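How to Set Up a Fractions Number Line Station

My third and fourth graders get a number line station for the first 14 school days of our fractions unit. It takes an evening to prep and very little to run. These are the steps I follow.

What you need

Adding machine tape or sentence strips
Index cards cut in half
Clothespins
A zip bag for each group
A recording sheet (I use the one from my Lirlow Fractions set, but lined paper works)

Step 1. Cut the strips

Cut one strip per group, all the same length. Mark 0 close to the left end and 1 close to the right end, leaving a thumb's width of blank paper outside each mark. If you want to go past one whole later, cut a second strip and tape it on when you get there. Do not start with a line that goes to 2. Too many kids will put one half in the middle of the whole strip.

Step 2. Fold before you label

Have students fold from the 0 mark to the 1 mark, open the strip, and draw a tick on the crease. Fold again for fourths and again for eighths. Thirds and sixths need a separate strip, and I measure those ticks myself ahead of time in light pencil.
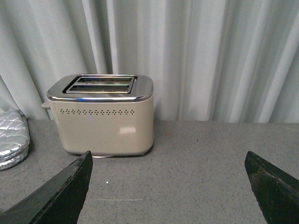 Should students label every tick mark before they start placing cards?

Label only 0 and 1 at first. When the ticks are already labeled, students match the numerals and stop thinking about distance. Add the other labels together after the first round.

Step 3. Make the cards

Write one fraction on each half card. For the first week I stick to halves, fourths and eighths. Add equivalent pairs in the second week, such as 2/4 and 1/2, so that two cards have to share a spot. Clip those with one clothespin.

Step 4. Teach the routine

Model it once with the whole class. One student draws a card, says where it goes and why, and clips it on the line. The partner agrees or moves it and explains. Then they trade jobs. Both write the fraction on the recording sheet before drawing again.

Step 5. Check the work

Look at the spacing first. A student who clips 1/8 to the right of 1/4 is usually reading the bottom number as a size - send that pair back to the folded strip and have them count the parts out loud.

Going further

Ask early finishers to write a card that fits between two clipped cards. They can also hide one card and let the partner name it.

Storing the station

Roll the strips loosely and put them in the bag with the cards. Flat storage is better if you have a drawer for it. Mine have lasted two years - the clothespins go first.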